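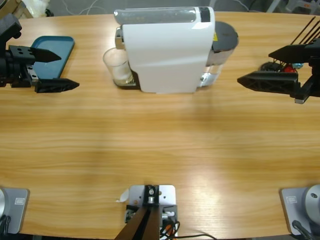
Minutes of the kitchen and common room meeting, Mathebula House, 11th February. The meeting opened with the coffee question, held over from January. The proposal was to give up the capsule machine and take the rental offer from Cumeo, at 30 a month. The present machine is the white one with the round-lidded water tank on its right-hand side, and the complaint against it is that the tank is too small for a building of this size. The secretary was not persuaded. A small tank is a nuisance if it is left for the next person to fill, and a bigger one would be left in the same way. It was also pointed out that the machine makes a drink in an ordinary drinking glass under the head without trouble, whereas the Cumeo leaflet mentions its own cups four times and does not give a price for them.

The claim that the rental would "pay for itself" was queried. The sheet handed round gave last year's spending on capsules as 1,508, but this included tea, sugar and, as far as anyone could tell from the receipts, a kettle. Agreed that the figure should not be used again until the capsules have been separated out. No decision on the rental. To come back at the next meeting with proper figures, or be dropped.

Descaling. The rota says this was done in January. The box of descaler in the cupboard is unopened. Agreed that whoever signs the rota should write down what was used.

Table. A request was received to buy a cover for the wooden table, to protect it from rings and spills. Two samples from Zuvent were passed round. Both smelled strongly and one would not lie flat. The meeting doubted that a table in daily use needs a cover at all, and several people said they liked the wood as it is. Refused. People are asked to use a tray and wipe up after themselves.

Used capsules. Arnia has offered to collect these for recycling, free, in sacks of 25. Asked where the sacks go afterwards, the reply by email was that they are "responsibly processed", and the meeting felt this could mean anything. Agreed to try it for 2 months and to ask again - in writing this time - what happens to them. The sacks will be kept in the cupboard under the sink.

Milk. Same discussion as last time, same result.

Any other business: the fridge shelf is still cracked. A replacement has been ordered, according to the January minutes, but no order number could be found. Secretary to chase.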